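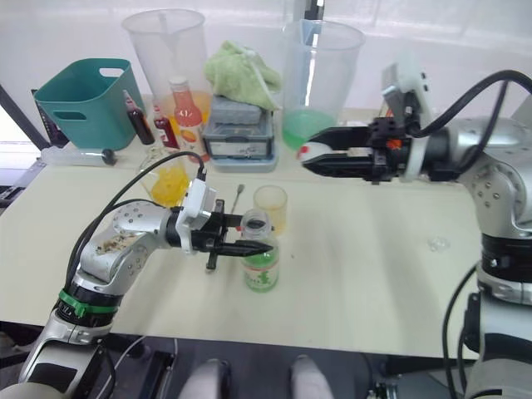

*Prep table, Wednesday, before the clear-down. Teal basket back left, red bottles beside it.*

Wednesday, after lunch. Table sort, second attempt. The first attempt was in September and produced a very nice list and no change to the table.

Rule agreed with Kenna: anything without a readable label by 4 pm goes to the sink. Kenna Cairns wrote this rule and owns most of the unlabeled things, so we'll see.

Notes as I went:

- Small clear jar, black rim, green-and-white label with a little green figure on it. Lid not with it. Checked the Butgate drawer, which holds 16 lids, none of them the right one. Jar stays, gets film over the top for now.
- Amber cup: keep. It has been the "temporary" cup since the Stetarora tastings and has outlasted two kettles.
- Glass with the yellow stuff: Flora says it's hers and it's important. Asked what it is. She said she'd look it up. Gave her a marker.
- Two small bottles, dark red. One goes in the Baxter batch box, the other is a spare. Both now say which - in my handwriting, sorry.
- Tall bottle, pink-orange, white cap, orange label: back to the cold shelf. It was never supposed to leave the cold shelf.
- Clear tube with black cap: stood it in the rack. It was lying down again by the time I'd washed my hands. Needs a flat-bottomed holder, or a stricter upbringing.

The teal basket is for things going back to the kitchen and for nothing else. I've put a strip of tape on it saying so. Last time it collected pens, a tea towel and the Cliron order sheet (no. 3273, which we had all agreed was lost, and had reordered).

Wiped down with warm water and the mild soap. Crumbs again. Flora Hepburn maintains that toast is a reference material. Have asked her to reference it over by the window.

To do:

- [ ] order lids, small, black
- [ ] 80 ml cups, one sleeve - not the 1000 pack, we still have no cupboard for the last one
- [ ] ask Flora about yellow glass
- [ ] ask Flora again

4:10 pm. Yellow glass now has a label. It says "Flora."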